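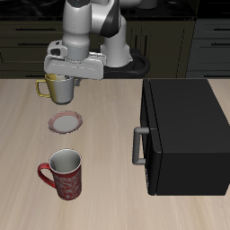 Back on the kitchen-chores question this Saturday — can an arm clear up after breakfast yet? Raili says no, and she's got a point. Still, I like the sim layout: a silvery mug held up over its saucer, the red flowery one standing nearer the front, and that great black microwave taking up the right side. Seed 1706, if anyone wants to rerun it.

2 min read · 6 shares · 4 comments
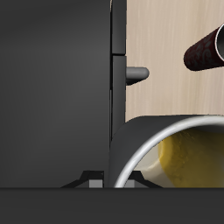

Edvin Skjelbred, workshop engineer, Pesberg

Close up, it's the red patterned cylinder on its side that bothers me. Fine for a mug with nothing in it, but would I hand it my tea? Not this June! Wanda wants spills in the scoring before we go near the Vernix arm. Ask Noemi about handle angles.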